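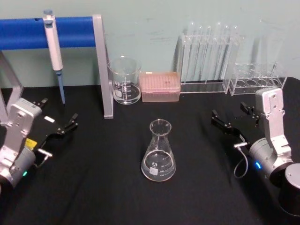
7.4 Grip Slip During Swirl (Fault 56)

Fault 56 is raised when the jaw position changes by more than 3 mm while glassware is held. Both arms stop and the jaws stay closed.

CAUTION: Do not release the jaws from the Nikeck panel while glass is off the table. It will drop.

1. Press Hold. Wait 15 seconds.
2. Support the glass from below with a gloved hand.
3. Select Open, Slow, for the holding arm only.
4. Inspect the glass for chips. Discard it if in doubt.
5. Wipe the jaw fingers and let them dry.
6. Set swirl speed to 50 percent and repeat the move with water. 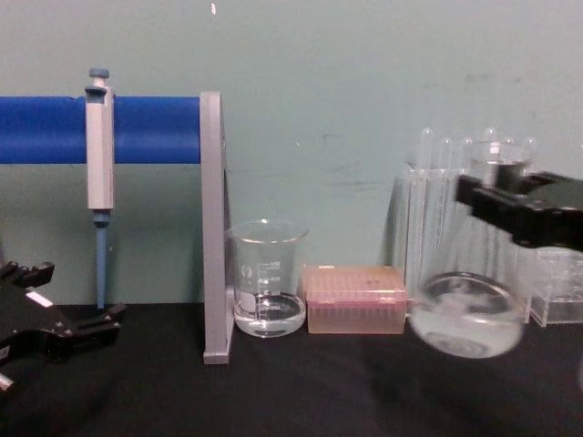 Pramila Sisodia adds that the fault also comes up at low speed if the finger pads are worn, and that she would change the pads before touching the speed setting.

NOTE: Pads are replaced in pairs. See 7.6. After replacement, run jaw calibration on that arm before clearing the fault.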